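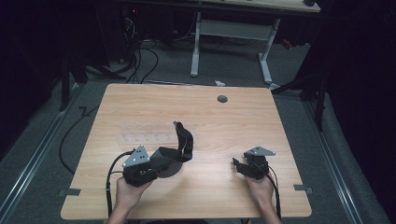

A table with a light wood-grain finish, dark curtains on both sides.

Packing food for a long bus trip

My wife and I travel two times a year with the night coach from Trinano to Skemivska. It is 414 km and the bus makes only one long stop, in Tandano, where the cafe closes early. So we bring our food from home. Here are the tips we collected, also from other passengers.

The day before

Boil the eggs and leave them in the shell. Cool them well and put them in the fridge for the night. Peeled eggs smell after one hour and your neighbors will not be happy.

Bake or buy bread with a hard crust. Soft bread gets flat in the bag. I cut it at home, because a knife on the bus is not a good idea.

Freeze a small bottle of water, 300 ml is enough. Do not fill it to the top, the ice needs room. It keeps the cheese cold and later you can drink it.

Sandwiches

Butter goes to the edge of the bread, on both slices. Then the tomato does not make it wet. Better still, carry the tomato whole and eat it separately. Marjatta Suominen wrote to me that she uses cabbage leaf in place of lettuce, and it stays crisp until morning. I tried it with ham and it is good.

Wrap every sandwich alone in baking paper, then put all of them in one box with a flat lid. Please no foil. It makes noise in the night when people sleep.

Drinks

Fill the thermos with boiling water first and wait 5 minutes. Pour it out, then put in the tea. On the old Kuroda coaches the folding tables are narrow, so I take a cup with a lid and fill it only to the half. Milk I carry in a separate small jar.

What I don't take any more
Bananas — they turn black and everything smells of banana.
Chocolate in August.
Yogurt in a thin plastic cup. One opened inside my bag and I washed the bag three times.
Fried fish, for reasons you can imagine.

How to pack the bag

Heavy things go down, the box in the middle, napkins and one empty garbage bag on the top. Keep this bag by your feet and not in the luggage space under the bus, the driver will not open it before the stop. If you have a bag 40 cm wide it fits under most seats.

After you come home, wash the thermos with warm water and one spoon of baking soda, and store it open. The lid has a rubber ring, take it out and dry it too.

Toshio Okabe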